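Can a robot do my dishes yet?

Posted in May, filed under Kitchen, Machines

I've been home a lot this month, and by my reckoning I've washed more plates than in the whole of last year. So I spent two evenings reading everything I could find on household robots, and I'm a bit giddy about it!

Short answer: a bit of it, slowly. Floors are done. Folding is still a comedy. Dishes sit somewhere in the middle, and that's the part I find exciting. Washing was never the hard bit (we've had a box that does it for decades). The hard bit is getting each plate off the table and into the rack. A plate lying flat gives you almost nothing to grab – you and I slide a fingernail under the rim and never think about it. A machine with two stiff fingers has to find that edge, come in at the right angle and close on a few millimetres of it.

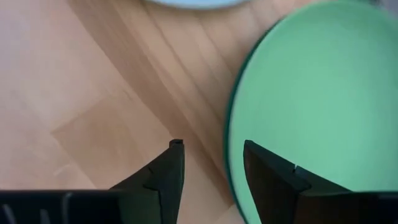
Prillen wrote in under my last post to say I'm being far too generous, that clearing plates from a bare table is the easy version and I should get back to everyone when there's gravy, a wet fork and a toddler involved. Fair enough, and I'd add glasses to that list. Clear ones still seem to give cameras a terrible time.

But the easy version used to be hard! When I wrote about the Grasora arm four years ago, it needed every dish in a marked spot and it still missed plenty. The Urkport demo I watched on Tuesday night put 29 plates out of 43 in the rack with no marks at all. I'd be sacked from a café for that, but I'd also have been thrilled to see it back then. What I love is the way these grips work now, one finger inside the rim and one outside, the same as my own thumb and pointer when I'm stacking in a hurry.

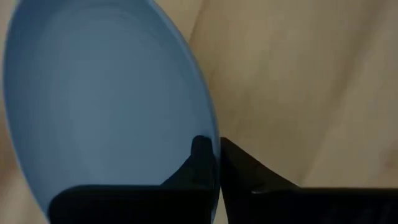

Blue plate, pinched by the rim.

Would I buy one? Not at those prices, and not while it takes up to 2 minutes a plate. My neighbour's teenager is quicker and works for biscuits. Still, I'd put plates ahead of laundry by a good few years. Next post I want to get into cutlery drawers, so if you've got favourite clips of a machine sorting spoons, send them my way.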